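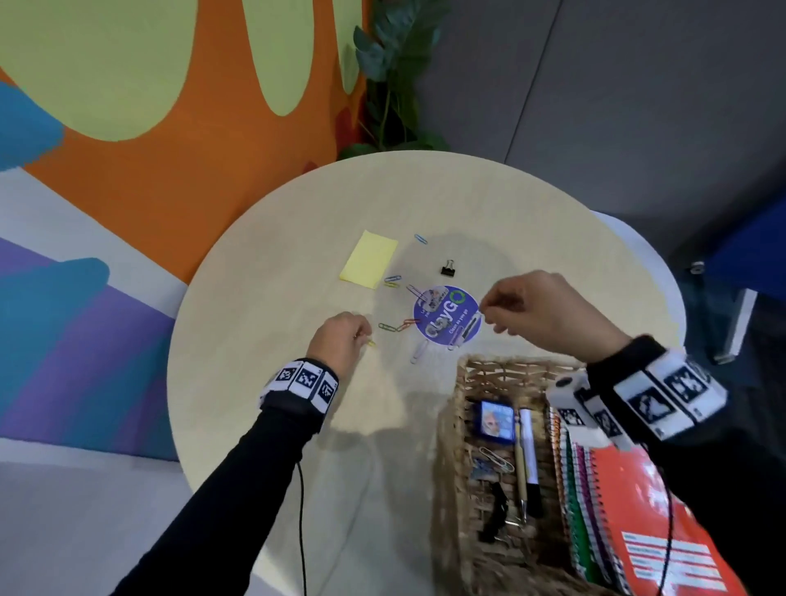

Slide 1. Paper clips on the round table, a marker band on each wrist.

Speaker notes, Illton workshop, February 3, 2021

Start without the usual introduction. Say what the talk covers: two grippers, two wrist tracking layouts and one set of desk jobs. We wanted to know which gripper to put on the arm for small office items, and whether the hand recordings were good enough to compare them against.

The grippers are the Heltero, with two flat parallel fingers, and the Daly, with three jointed fingers and softer pads. Same arm and same controller for both. The controller is the Mavico and I am not going to talk about it much unless someone asks.

Go through the jobs on the first slide. Picking up a single clip, picking up a linked pair, lifting a flat round sticker by its edge, taking a notebook out of a basket that is already full. A person does all of these with thumb and finger and does not think about it. Point at the right hand on the sticker. Very little of the finger is touching anything, and the pinch is at the rim.

Pause. Ask who has tried picking a paper clip off wood with a parallel gripper.

Results for clips. We ran 200 picks per gripper in January. The Heltero was better on single clips lying flat, as long as the fingertips came down level with the table. If the tips were even slightly high they closed over the top of the clip and came up with nothing. The Daly pads pushed clips along the wood before they closed. On linked clips the order swapped round, and the Daly was ahead, as the pads gave a bit and kept hold of both.

Results for the sticker. Poor for both. The Heltero managed 17 lifts and the Daly managed 6. I would not read anything into the difference. Neither has a nail, and a person's nail does most of the work on a thin edge.

Next slide. Move on to the basket.

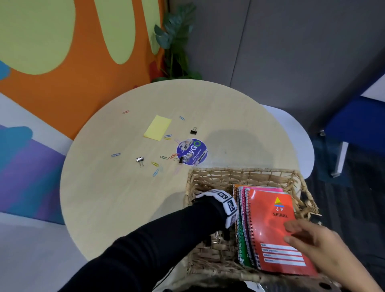

The basket is where one arm stops being enough. The notebooks stand on edge, close together, with the coils all down one side, and the loose things sit beside them. One hand goes in among the contents and the other rests on the front cover. We had planned the comparison as a single-arm test and had to add a second arm for this part, so the basket numbers are not to be set beside the clip numbers. Say this clearly, it came up last time.

With two arms the Heltero got hold of a notebook cover well enough but caught on the coils when it came in from that side. Approach from the open edge. The Daly was slower and did not catch.

Tracking. Square markers can be read from a head camera as long as enough of them face it. Down in a basket the hand turns and the rim gets in the way. We lost the wrist pose in almost a third of the basket recordings and hardly ever on the open table. The bulkier band with markers on more sides held on longer. Mention the cables: keep them running back towards the body, or they drag across the small parts.

If time is short, skip the tracking slide and go straight to the settings.

Settings to read out: low closing force for clips, medium for covers, approach speed halved for the last 2 centimetres.

Likely questions. Price, which I will not answer from the stage. Suction, which we did not try. Whether the fingertips can be swapped on the Heltero: yes, four screws, and recalibrate the height afterwards.

Leave the settings slide up while people ask questions.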